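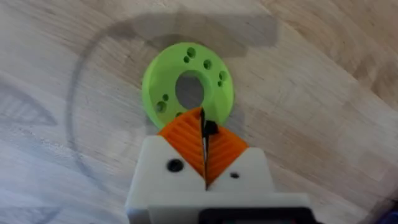 Gudrun Isaksson preguntaba hace poco si las grabaciones de los conciertos benéficos venían con el público incluido o solo con las voces, y si se podía buscar por canción sin bajarse el archivo entero. Las dos cosas tienen respuesta más adelante, y gracias por preguntar, Gudrun, porque al releer el texto anterior vi que no quedaba nada claro.

Temora: letras y programas de galas benéficas
Versión del 15 de febrero de 2021

Temora reúne los programas de 18 galas musicales solidarias, con 1075 actuaciones anotadas a mano (¡y con muchísimo cariño!). De ellas, 483 tienen además el audio de la retransmisión — siempre con público, aplausos y algún que otro acople de micrófono.

Contenido
actuaciones.csv: una fila por actuación, con artista, canción, gala y orden de salida.
presentadores.csv: 2309 intervenciones habladas entre canción y canción.
audio/: una carpeta por gala, en formato FLAC.

Para buscar por canción basta con abrir actuaciones.csv y mirar la columna titulo; la columna audio da la ruta del archivo o queda vacía si no lo hay. Los popurrís nos dieron bastante guerra y al final van en una sola fila, con los títulos separados por punto y coma.

Problemas conocidos
Las galas de la sala Condmont tienen el sonido algo bajo. En las de Desau faltan los bises, que la emisora cortó para dar paso a las noticias — una pena, de verdad. Los duetos aparecen bajo el primer nombre del cartel, y ya sé que a más de uno le parecerá injusto.

Licencia
Las anotaciones son de uso libre citando a Temora. El audio procede del archivo Ingvarsson y se cede solo para investigación. En marzo subiremos las correcciones que nos vayáis mandando.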